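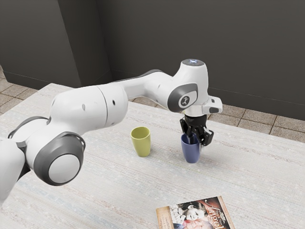

Keisha Greenberg has run the player support desk for Flutideck, a location-based mobile game, since the Söderlund map update. Most of her week goes to login problems. "People write in and say the game is broken," she says. "I need to know which phone, which version and what they tapped last." Her saved replies use everyday comparisons, and one of them covers the item bug. "The game has hold of your item but hasn't put it in your bag yet. If you force close at that point, the server may give it back to the map."

The bug showed up in March, mostly on Avik phones. Femex, the studio behind the game, put out 2 patches in a week. The first made the map load slower, and the desk got 300 tickets by the next morning. "I answered 100 of them myself - same question, same answer."

She tells players not to reinstall until they have linked an email address. Guest accounts are stored on the phone, and support can't always restore them. "I hate sending that reply," she says.

A ticket history page is next. Players will be able to see whether anyone has opened their report.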